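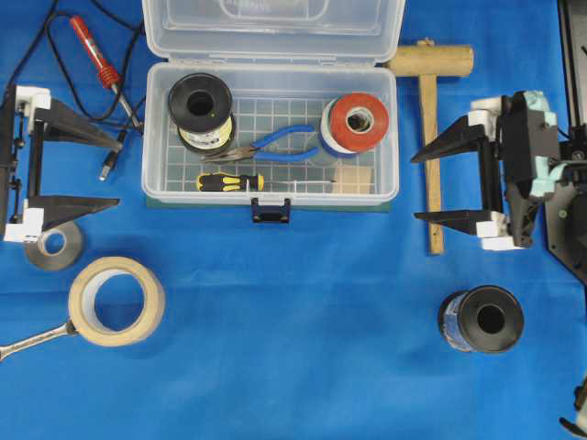
Quem passa a responder pela arrumação das caixas de ferramentas quando a célula está em funcionamento?
O operador do posto. A célula executa os movimentos, mas a conferência do conteúdo e a assinatura da folha mantêm-se com a pessoa escalada.

Drastus – Oficina de Preparação
Ata da reunião de 11/9/21
Ordem de trabalhos: 1. Funções no posto; 2. Paragens; 3. Formação; 4. Folha de conferência

1. Funções no posto
A ata anterior, de junho, foi aprovada sem alterações. A chefia de turno apresentou a nova descrição de funções. A arrumação manual deixa de ser tarefa contínua e o operador passa a supervisionar, repor material e tratar exceções. O pessoal da linha Barnow pediu que a categoria profissional não fosse revista em baixa. Ficou registado que não haverá revisão.
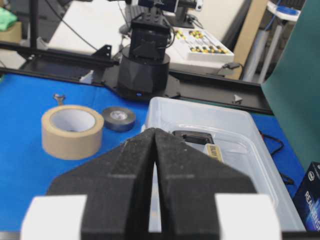
Fig. 1 – Dedos da pinça, caixa plástica e rolos de fita sobre o tapete azul.

2. Paragens
No período em análise registaram-se 1671 ciclos, com 145 paragens. Destas, 104 foram resolvidas no posto, sem chamar a manutenção. O tempo de intervenção não é hoje contabilizado como trabalho do operador – ponto contestado pelo turno da tarde. Deliberado: contabilizar a partir do próximo mapa de horas.

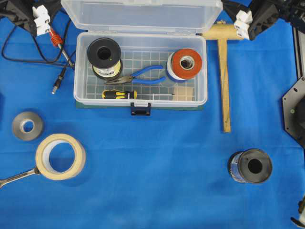
Texto: Siiri Rantala, secretária da reunião

3. Formação
O módulo da Jutano abrange arranque, paragem segura e retoma. Quatro operadores ainda não o frequentaram e não podem ficar sozinhos no posto. A formação decorre em horário de trabalho. Foi rejeitada a proposta de a substituir por leitura do manual. Alicates, chaves de fendas e maço continuam no inventário do posto e sujeitos a controlo no fim do turno.

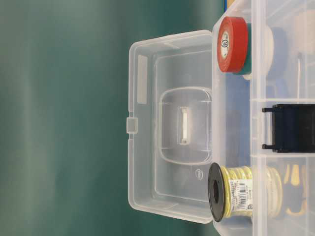 Por Siiri Rantala | Drastus, Oficina de Preparação

4. Folha de conferência
A folha atual tem uma só linha para fitas e fio. Passa a ter linhas separadas para fita isoladora, bobinas de fio e ferramentas de mão, com campo para material em falta. O armazém Brouwer recebe cópia em papel até o registo eletrónico estar disponível. Responsável pela nova versão: S. Rantala.

Pendente: rotação entre postos. Transita para a próxima reunião.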